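Subject: Re: [smallarms-bench] Budgeting for a second pair of arms

On Wednesday, a member at Flindport wrote:
> We have one pair of arms and want another before the next round. Do we
> simply double what we paid? The Sturnum quote looks fine to me, but the
> finance office wants every line explained.

Hello all, and thank you for such a good question - I have been meaning to write this up since our own order went in last April.

Please don't just double it. Our two arms came to 1,155 the pair, and I was very pleased with myself until the rest of the bills arrived. The rail, posts and white walls were another 270, and spare motors and cables were 196. Props are the cheap part. We do cards and chips on a poker mat, all bought from an ordinary shop, and the case keeps the chips together between sessions.

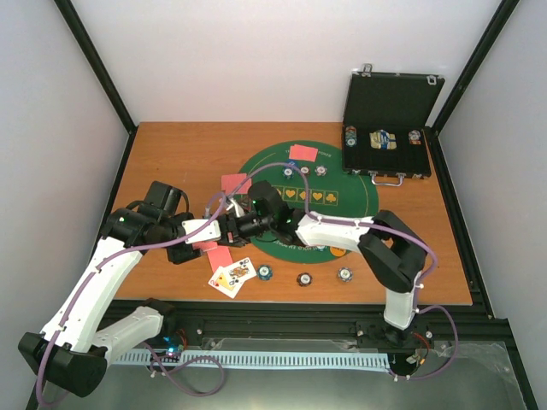 Should spare motors go in the first order or wait until something breaks?

Put them in the first order, as a separate line, so that a worn joint doesn't leave you waiting on a delivery.

Do ask Sturnum whether the power supplies are included, too. Ours were not, and Uvier wanted a good deal more for the same thing once carriage was added. I also keep 200 back for odds and ends (clips, bolts, replacement gripper fingers), and it has gone every single time! 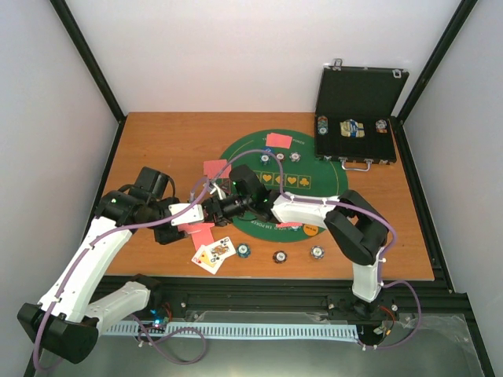 The other thing I would press for is bench space. Your finance office may not think of it as a cost, but our Marulanda room had to be cleared and rewired before a second table could go in, and that came out of the same pot. If yours needs new sockets, get the price in writing before you sign for the arms.

I can send our spreadsheet to anyone who would like it. It is rather untidy, but the sums are right.

Warm wishes to everyone at Flindport.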